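# Zwei Arme, ein Tisch: die Arbeitsstation Plamow im Test

Wer eine zweiarmige Manipulationsstation beschaffen will, steht in der Regel vor der Wahl zwischen einem Eigenbau aus Einzelkomponenten und einer vollständig integrierten Zelle, deren Preis die Mittel eines kleineren Labors übersteigt. Der Hersteller Darkden bietet mit der Plamow einen Bausatz an, der zwischen beiden Lösungen angesiedelt ist. Der Rahmen wird in Teilen geliefert, die Arme kommen montiert und kalibriert, die Steuerung ist vorinstalliert. Die Redaktion hat die Station im Prüfraum in Gerkby aufgebaut und über einen Zeitraum von 15 Arbeitstagen betrieben.

## Aufbau

Die Anlieferung erfolgt in zwei Kisten. Die schwarzen Aluminiumprofile sind abgelängt und an den Stirnseiten nummeriert, die zugehörigen Verbinder liegen in beschrifteten Beuteln bei. Eine Tischplatte gehört nicht zum Lieferumfang. Der Hersteller nennt lediglich Mindestmaße und eine erforderliche Tragfähigkeit; im Test kam eine Holzplatte aus vorhandenem Bestand zum Einsatz, an deren hinterer Kante und an beiden Seiten der Rahmen entlangläuft.

Das Handbuch umfasst 113 Seiten und liegt in deutscher und englischer Sprache vor. Die mechanischen Kapitel sind sorgfältig ausgearbeitet. Drehmomente sind für jede Schraubverbindung angegeben, die Reihenfolge der Montage ist nachvollziehbar. Schwächer fällt der Teil zur Verkabelung aus. Zwei Abbildungen zeigen offenkundig eine frühere Ausführung der Anschlussleiste, und der Hinweis auf die richtige Länge der Zugentlastung findet sich erst im Anhang. Wer der Anleitung Schritt für Schritt folgt, muss die Kabelbinder am ersten Armgelenk ein zweites Mal setzen.

Für den Aufbau benötigten zwei Personen einen Arbeitstag. Auf den Inbetriebnahmedienst des Vertriebspartners Hägglund, der gegen Aufpreis gebucht werden kann, wurde verzichtet. Laboren ohne eigene Erfahrung mit Feldbusleitungen sei er dennoch empfohlen.

## Arme und Greifer

Die beiden Arme sind an den Seiten des Rahmens befestigt und arbeiten zur Tischmitte hin. Diese Anordnung hält die Vorderkante frei, was sich beim Umbau der Aufgaben als Vorteil erweist: Material lässt sich auflegen und abnehmen, ohne dass ein Arm zuvor in eine Parkposition gefahren werden muss. Selbstverständlich gilt dies nur bei abgeschaltetem Antrieb.

Als Endeffektoren dienen Parallelgreifer mit zwei Fingern. Sie schließen gleichmäßig und mit gut dosierbarer Kraft. Bei dünnwandigen Teilen empfiehlt es sich, die werkseitige Voreinstellung herabzusetzen; ein Kunststoffkorb, der am Rand gefasst wurde, verformte sich in den ersten Versuchen sichtbar. Nach der Anpassung trat das Problem nicht mehr auf. Wechselfinger für flache Objekte führt Darkden als Zubehör, sie lagen dem Testgerät jedoch nicht bei.

Die Reichweiten der Arme überschneiden sich in der Tischmitte. In diesem Bereich überwacht die Steuerung den Abstand beider Greifer und hält die Bewegung an, sobald ein einstellbarer Grenzwert unterschritten wird. Voreingestellt sind 50 Millimeter. Für Übergaben von Hand zu Hand ist dieser Wert zu groß, er lässt sich aber aufgabenbezogen verringern - eine Änderung, die das System mit Zeitstempel protokolliert.

## Bedienung

Die Oberfläche läuft im Browser und verlangt keine Installation auf dem Arbeitsplatzrechner. Bewegungsfolgen können durch Handführung, durch Fernsteuerung oder über eine Python-Schnittstelle angelegt werden. Die Handführung überzeugte am meisten. Die Gelenke lassen sich mit geringem Widerstand bewegen, und die aufgezeichneten Bahnen werden ohne merkliches Nachschwingen wiedergegeben.

Weniger ausgereift wirkt die Verwaltung der Aufgaben. Eine Suchfunktion fehlt, Ordner können nicht verschachtelt werden, und beim Umbenennen einer Folge gehen die zugehörigen Notizen verloren. Der Hersteller hat auf Anfrage eine Überarbeitung angekündigt, ohne einen Termin zu nennen.

## Die Prüfaufgabe

Für den Dauerversuch wählte die Redaktion eine Umsetzaufgabe mit drei Kunststoffkörben in Rot, Grün und Blau. Die Körbe werden in wechselnder Lage auf den Tisch gestellt, auch schräg zur Kante, und sind nach einer vorgegebenen Farbfolge neu anzuordnen. Die durchbrochenen Wände stellen die Bilderkennung vor eine gewisse Schwierigkeit, und der flache Korbrand verlangt eine genaue Anfahrt von oben.

Insgesamt wurden 200 Durchläufe ausgewertet. Die Station arbeitete über den gesamten Zeitraum ohne mechanischen Ausfall. Fehlgriffe entfielen überwiegend auf Lagen, in denen zwei Körbe sehr dicht beieinander standen und der Greiffinger auf den Nachbarkorb aufsetzte. In diesen Fällen brach die Steuerung ordnungsgemäß ab und kehrte in die Ausgangsstellung zurück. Eine selbsttätige Wiederholung mit verändertem Anfahrwinkel sieht die Software bislang nicht vor.

Zu beachten ist der Platzbedarf neben dem Tisch. Die Leitungen der Arme werden gebündelt am Rahmen nach unten geführt, für Netzteile und Verteiler ist jedoch kein eigener Träger vorgesehen. Ein Kabelkanal auf dem Boden sollte in die Planung einbezogen werden, ebenso eine deutlich markierte Standfläche für das Bedienpersonal.

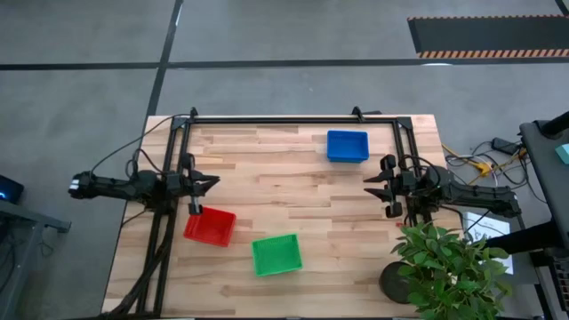 ## Bewertung und Bezug

Die Plamow eignet sich für Hochschullabore und Entwicklungsabteilungen, die zweiarmige Abläufe erproben wollen und den Aufbau selbst übernehmen können. Mechanik und Greifer entsprechen dem, was in dieser Klasse erwartet werden darf, bei der Handführung liegt die Station darüber. Abzüge gibt es für die lückenhafte Dokumentation der Verkabelung und für die Aufgabenverwaltung.

**Hersteller:** Darkden
**Vertrieb und Inbetriebnahme:** Hägglund
**Lieferumfang:** Rahmenprofile mit Verbindern, zwei Arme mit Parallelgreifern, Steuerung, Leitungssatz, Handbuch
**Nicht enthalten:** Tischplatte, Wechselfinger, Kabelkanal
**Preis:** auf Anfrage, Nachlass für öffentliche Forschungseinrichtungen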